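Progress report, second period – Allergen Labeling Project
By Nour Najjar
April
14 shares | 3 comments

The project is on schedule in two of its three work areas. The ingredient survey has passed its midpoint, the label reading guide is in second draft, and the cross-contact study at Brendlow is behind by one month. Spending is within the approved budget.

Survey. We set out to record 2,000 packaged food and drink labels sold in stores within the grant area. Each entry holds the full ingredient list, any "contains" statement, any "may contain" or shared-line wording, and the language of the main panel. Entries are checked by a second reader. In the first batch the two readers disagreed on 118 entries, mostly over whether "natural flavor" should be coded as undeclared or unknown. The coding sheet now has a separate value for it, and the batch has been recoded.

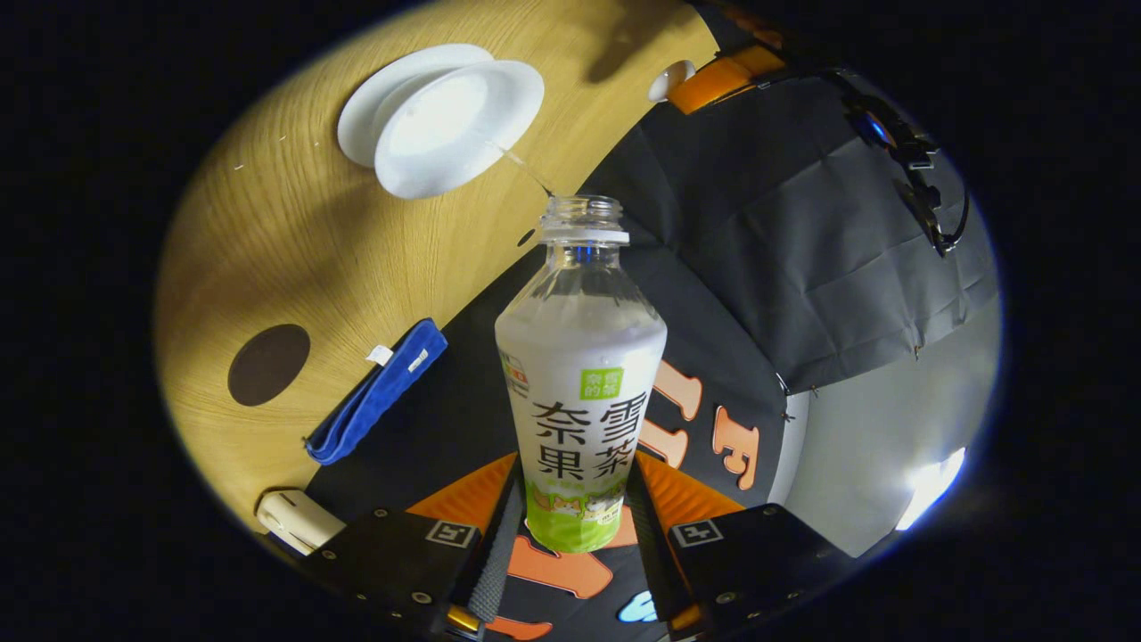

Imported drinks were added to the survey at the request of the Clasar reading group, whose members buy them often and could not match them to our categories. The set stands at 100 products. A bottle with a name in Chinese characters, such as 奈雪的茶 on a small green badge, is filed under the characters as printed, and a romanized name goes in a second field. Earlier entries used English names only, which produced duplicates. These have been merged. Where an importer's sticker gives the ingredients in English, the sticker and the original panel are entered separately – the two do not always agree on milk or wheat.

Cross-contact study. Brendlow changed its fryer layout in the middle of the sampling period, so the samples taken before and after the change can't be pooled. We have kept the earlier set as a baseline and restarted the count. The revised plan calls for 30 swabs per line, tested for gluten with the same kit and lot number throughout. Tufa has agreed to hold the kits in cold storage. No results are reported for this period.

Reading guide. The second draft went to Clasar and to the Fitent clinic for comment. Clasar asked for larger type and a shorter section on sesame. Fitent asked that the oats section be rewritten to state which patients should speak to a dietitian before adding oats. Both changes have been made. The page on restaurant menus is still thin and needs another author.

Budget. Printing costs for the guide have moved to the next period. The unspent amount stays on the same line, and no transfer is requested.

Next period: finish the imported drinks set, complete swabbing at Brendlow, and send the guide to layout. We ask for a decision on the one-month extension to the cross-contact study by the Monday call.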